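## From the demo room: a month of folding towels

I promised at the end of last month's newsletter that I'd say something about what we've been up to in the back half of the building, and then Danai asked me to keep it short, so you're getting the medium version.

We are collecting demonstrations. The plan for October was one household task, done many times by several people, in enough different ways that the model stops memorizing a single table and a single pair of hands. We picked towels. Kanini wanted dishes, and dishes will get their turn, but towels don't break and you can wash them in bulk.

As of this morning we have 812 episodes on the drive, of which 472 have been through review. The rest are waiting for Jarosław, who is doing the labeling more or less alone and would very much like company (see the end of this item if you have a free hour).

An episode, for those of you on the software side who only ever meet them as folders, is one attempt at one task by one person holding the gripper. You open the fingers, you press record, you go get the towel, you fold it or move it or hang it, you put the gripper back at its start position and you stop. Most of ours run well under a minute. The ones that run longer are usually mine.

I came into this thinking the hard part would be the folding. Folding is fine! You get into a rhythm. What I was bad at, for my whole first session, was the approach, meaning everything before you touch the cloth. When you use your own hand you just sort of arrive at a towel. With two stiff fingers you have to come in at an angle that lets one finger slide under the edge, and if you come in too flat you push the towel across the table and chase it. Byung-chul watched me chase a washcloth clear off the far side and wrote "keep" next to the episode number, on the grounds that a recovery is worth having. I have mixed feelings about that one being in the training set.

So we changed the protocol a bit. Old version: towel in the middle, gripper in the middle, go. New version: the towel starts somewhere different every time, quite often far off in a corner, and the fingers start wide open with a good stretch of bare surface to cross. That gives the model a lot more approach to look at. It also slows us down, and there was some grumbling (mostly mine again), but the first policy trained on the mix went looking for the cloth when we moved it, where the earlier one would reach for the center of the table and close on air. I wouldn't call it good yet. It went looking, though, and I was pleased enough to go tell Paraskevi, who was on a call.

Color turned out to matter more than I'd expected too. We had a long run of episodes with one dark blue towel, since it was the one at the top of the pile, and the policy we trained from those was hopeless with anything pale. We've gone over to mixed sets now: beige, gray, stripes, the awful orange ones from the Cotdale office. If you have old towels at home in a color you think we lack, bring them in. Clean, please.

A few notes from review, for anyone who's been recording or is about to:

- Count to two after you press record before you move. Nine of the episodes Jarosław threw out last week began with the gripper already halfway across the table.
- Don't fix the towel with your other hand. If it goes wrong, either recover with the gripper or stop and mark the attempt as failed. Failed attempts are useful. Attempts where a thumb sneaks in are no use to us at all.
- Change the towel's position *and* its rotation between attempts. A lot of us (me) move it and leave it square to the table every time.
- Check that the fingers open all the way at the start. The left one on the second unit sticks a little, and a half-open start looks to the model like a choice you made.
- Say the condition code out loud before you begin. Yes, you feel silly. It has rescued two whole sessions where the sheet and the files disagreed.

On hardware, the spare finger set from Pravitz is in the gray drawer. Please don't swap fingers in the middle of a session, even if the ones you have are getting on your nerves. Finish the block, note it on the sheet, swap, then start a new block. Mixed blocks take Jarosław a whole afternoon to untangle and he is too polite to complain, so I'm doing it for him.

What's left this month: Kanini and I are doing the "far corner" block on the pale tabletop, washcloths and small towels only. There are 19 conditions on the sheet and we're through the first few. After that come the big bath towels, which need two people and two grippers and which I'm putting off. Danai would like everything uploaded to the Odum share before the retraining run, so if you have episodes sitting on a laptop, now's the time to move them over.

And the ask. Reviewing an episode means watching it through, marking the moment of first contact, and ticking one of four boxes. You don't need to know anything about learning systems. You need a chair and some patience for watching towels. Jarosław has a short guide and will sit with you for the first few. Put your name on the list by the coffee machine or just wander in, we're there most mornings until lunch.

The far corner block, fingers open and the cloth still far off:
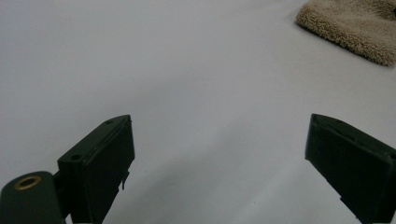 ## Parking at the Sfakianakis building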